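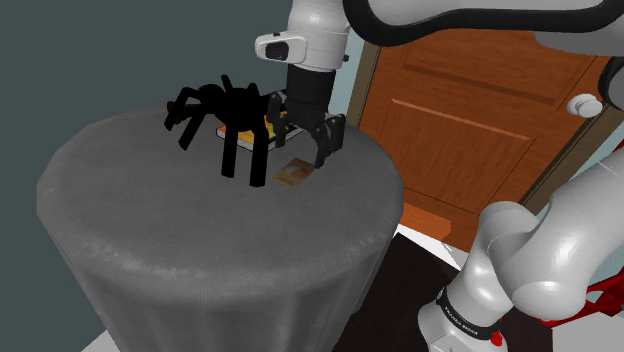
Figure 1. The simulated table during collection, gripper open over the card, with the spider and the book behind.

Print this page | E-mail this page

Home | Projects | Reports | Staff | Contact

Gathering examples in simulation: what did we get for our trouble?
Project report by Tanner Thibodeau and Sigrun Vik, Drarkholm

1. What we set out to do

The Mulley project wanted a set of examples from which a learning system could pick up a simple skill: reach for a named thing on a cluttered table and lift it. We collected them in simulation, steering the arm by hand through Sakosier, the control program used on the course. The plan said simulation would be quick and cheap. It was cheap.

2. Collection

We recorded 1,264 attempts over seven weeks, ending in October. Each began with the props dropped on the cloth in a new arrangement, and one of us drove the arm until the lift was done or plainly hopeless. Sigrun drove most of the card attempts and Tanner most of the books, a split we now regret. Our styles differ enough that the system may have learned who was driving as much as what was being picked up.

The card was the awkward one. It lies flat, so a finger has to come down very close to the table, and a small error pushes the card away or presses the finger into the cloth. The spider caused a different sort of trouble. It is big and almost entirely black, the gripper is black too, and in many views one hides the book behind the other. We are not convinced that a person shown a single view could always say where the book ends, so we would not expect much from the system.

3. Checking

We threw out 54 attempts where a prop had sunk into the table or shot off it. We kept failed lifts, marked as failures. The course notes say failures are useful – we found no sign of this either way, and did not have time to train with and without them.

4. Results

After training, the system did well on arrangements close to ones it had seen. That is the kindest test there is and we would not read much into it. When we swapped the room behind the table for the Kumsa set, it got noticeably worse, although nothing on the table had changed. A tilted door and a strip of wall should not matter to a hand picking up a book. We trained three times and the drop was there each time.

5. What we would change

Fewer attempts, more rooms, and both drivers on every prop. We would also try at least a small batch on a real arm before claiming anything about real tables. None of the work here supports such a claim, whatever the project poster says.

Back to Reports | Next report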